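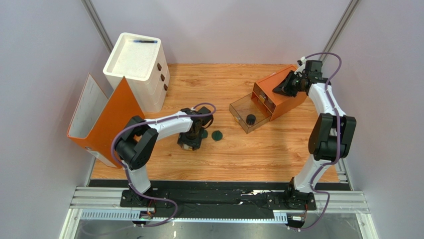 Contenido del conjunto

Wivura reúne episodios de orden de escritorio ejecutados por dos brazos sobre una mesa de madera. Lo mantiene el grupo Perkis y sirve para medir hasta dónde llega una política aprendida en tareas domésticas menores: guardar, abrir, separar, recolocar.

Episodios: 3000
Entrenamiento: 2181
Frecuencia de registro: 10 Hz
Familias de tareas: 5

Objetos

Discos planos de color verde oscuro, caja naranja con cajón transparente, cajonera blanca, rotulador azul oscuro, carpeta naranja. No todos intervienen en cada episodio; los que no se usan se quedan en la mesa como distractores.

Estado actual

Las tareas de un solo brazo con objetos rígidos son las más estables. Los discos dan problemas por su poca altura: la pinza tiende a empujarlos antes de cerrar. Abrir un cajón y depositar algo dentro sigue dependiendo de la posición inicial de la caja. Con las políticas de referencia no recomendamos el uso sin supervisión en una vivienda.

Limitaciones

Una sola mesa y un solo recinto de paredes gris claro. No hay telas, líquidos ni vajilla. Los episodios fallidos se conservan con success = 0.

Versiones

La de diciembre corrige el desfase de la pinza derecha. Los archivos anteriores, en formato Warraich, se convierten con el script de Zallance incluido en tools/.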